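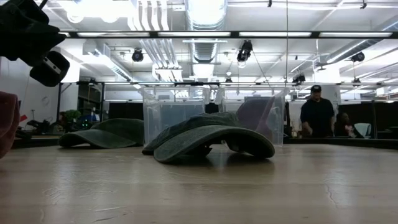
*Submitted by the Gachanja workroom, Turville, 25 February 2025*

**Sternum Fund: midterm report on the cap reuse project**

We're at the halfway mark, and it has been a really good stretch! The grant asked us to collect, sort and pass on 1000 used caps and hats. As of this report 271 have gone through the full process, and 147 of those have already left for their new homes through the Wasten shops.

Sorting is where we've learned the most. We began with a size-first system and gave it up after two weeks (adjustable straps made a mess of it). Now we sort by color and then by wear, straight into clear storage bins, and the shops can tell us which colors they want before we pack. The greens come in constantly. Faded olive baseball caps like the ones on the table are a favorite with the Wasten people, who say that washed, worn-in look is what their customers ask for. Mauve is rarer and gets snapped up, so we've started mixing one or two into each green batch.

The wooden table has been a great buy, scratches and all. It's big enough to spread caps out and check the brims, the stitching and the sweatbands before anything goes into a bin.

What hasn't gone so well: brims. We set aside 53 caps with cracked or badly bent ones, and steaming rescued fewer than we'd hoped. The rest will go to the sewing group for patches and bag handles, and they are already full of ideas.

**Spending.** Bins and labels came in under budget. Laundry ran over, mostly from the heavy load after the holidays. We'd like to move the leftover bin money to laundry and will send the form separately.

**Next.** In March we open a second drop-off point in Turville, at the library entrance, and start a repair evening. The Wasten shops have asked for a regular delivery too, so we're working out how many caps we can promise them each month. We still need a better place to store winter hats over the summer, and would be glad to hear from other Sternum projects that have solved it.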